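Drafting the rules for robots that clean bathrooms

The first version of the Conevine code of practice ran to 94 clauses. The current one has 40, and its lead author would like to lose a few more before the next review.

Conevine is a working group that writes guidance for service robots in homes, small hotels and care residences. Its bathroom section went out for comment in February and has drawn more mail than the rest of the code put together. We talked with the lead author at the group's office in Gramton. She asked that her name be left out, as the text belongs to the whole group.

She came to the subject from food safety inspection. "In a kitchen you learn to ask what touched what," she said. "A bathroom is the same question with worse answers."

The section starts with tools. Anything that goes into a toilet bowl must stay with toilets and must have its own holder. The robot may not pick up a cup, a faucet handle or a door handle with a gripper that has held a bowl brush until that gripper has been cleaned or its cover changed. Early drafts let the robot wipe its fingers on a cloth and carry on. The group dropped that after reviewers asked where the cloth was supposed to go.

Two-armed machines get a rule of their own. The code recommends giving each arm a job and keeping it for the whole room, with one arm for the brush and the other for the spray bottle. "You can swap arms if you clean in between," she said. "Most operators find it simpler to leave them alone."

The handle gets a clause too. Where a robot holds a brush, the grip area should be marked or wrapped so that the fingers close in the same place each time, well away from the bristles. The wrap is treated as part of the tool and gets cleaned or replaced with it.

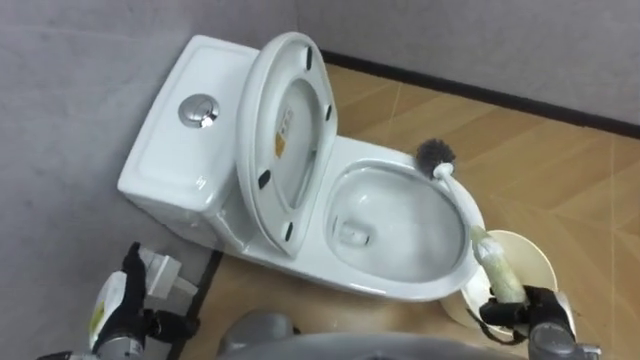 Vikthorpe, one of the firms that sent in comments, objected that fixed arm roles slow the work down in narrow rooms, where the robot has to turn its whole body to reach the far side of the bowl. The lead author accepts the point. The rule was changed from "must" to "should" in the present draft, with a note asking operators to write down when they depart from it.

Chemicals took longest to settle. The code requires that the product name stay readable on any bottle a robot carries, and it bars refilling a bottle with a different product. Spraying is allowed only with the nozzle pointed into the bowl or at the surface being cleaned, and never while a person is in the room. If someone comes in, the robot stops, lowers the bottle and waits. After spraying, the door stays open and the fan stays on for 10 minutes where there is a fan.

"People wanted a list of approved cleaners," she said. "We don't have the lab for that. We say follow the label, and don't mix."

She was firmer about the brush. Lifting it out of the bowl quickly throws drops, so the draft asks for a slow lift, then a pause over the water before the brush goes back in its holder. The holder should sit close to the toilet, so the brush never crosses open floor. A robot that drops a brush has to stop and call for a person.

Training has its own page. Anyone who supervises the robot should have cleaned the same room by hand at least once, and the code asks for 7 supervised runs in each new building before the machine works with a person only on call. Xue, a training provider that runs courses for hotel staff, asked for more runs. Two care residences asked for fewer.

Asked which rule gets broken most, she did not have to think. "Cleaning the gripper at the end. The room looks done, so they send the robot to the next one."

Comments on the bathroom section close on 15 May 2023. The section on kitchens will be opened after that.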